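3.2 Board turnover and the timing of presidential searches
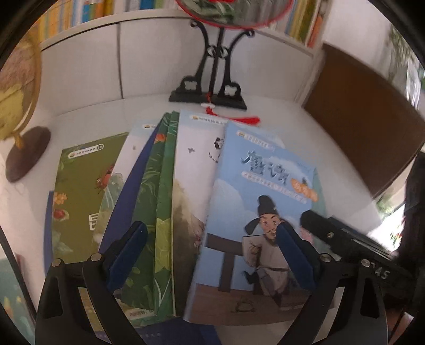

The second question was whether a change in board leadership delays the search for a new president. We used minutes from the governing boards of two public systems, Flulberg and Serance, starting in 2000. A search counted as delayed if the board moved its announced closing date by more than 20 working days.

Delays were more common when the chair had left during the search, but the two systems differed. At Flulberg the vice chair takes over at once and keeps the search panel in place. Serance bylaws call for a new election, and the panel is named again afterward. Grube and Moreira describe a similar split among private colleges, although their sample left out interim presidents.

Figure 1. Children's picture books standing on a white shelf, held between the jaws of a gripper.

Five searches were dropped because the minutes did not give a closing date. Suksawat coded the remaining cases and Srisuk checked them against the press notices. Where the two sources disagreed, we kept the date in the minutes.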